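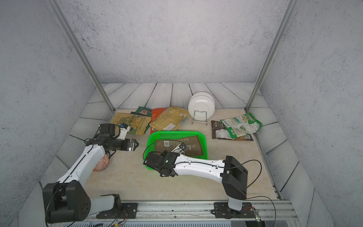 Sort the food cupboard before you write a shopping list. Set aside an hour and a clear table.

## Sorting

1. Take everything out, one shelf at a time.
2. Check the dates. Bin anything past its use-by. Best-before is looser — dry pasta and rice usually keep well beyond it.
3. Group what is left by meal, so tins of tomatoes sit with the pasta.
4. Wipe the shelf and let it dry.

Measure the shelves before buying tubs. Ours are 28 cm deep, and the tall Skaria tubs stuck out by a finger's width.

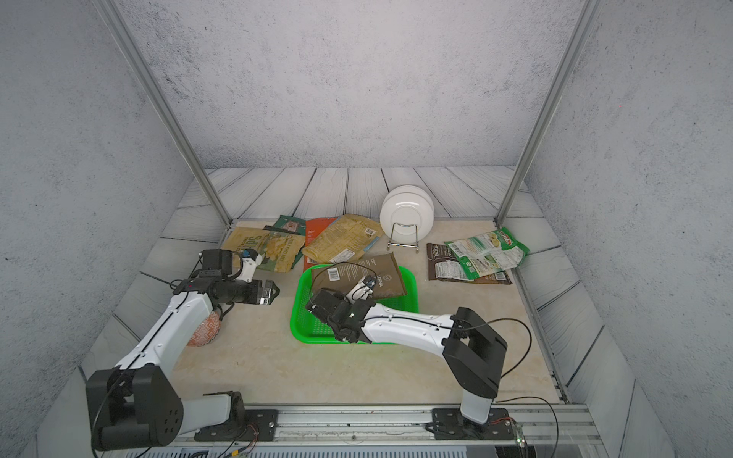
Work on a surface that shows crumbs and spills. Flour and sugar leak from folded bags more often than you would think. A beige marble pattern like the one on this tabletop is easy on the eye, but pale flour can get lost in it, so run a damp cloth over the whole top between shelves.

## Putting back

- Heavy jars at the bottom.
- Oldest packets at the front.
- Open bags clipped or tipped into a tub, with the date on a bit of tape.

Write the list last, from the gaps. I redo the whole cupboard each June and check the dates again before winter.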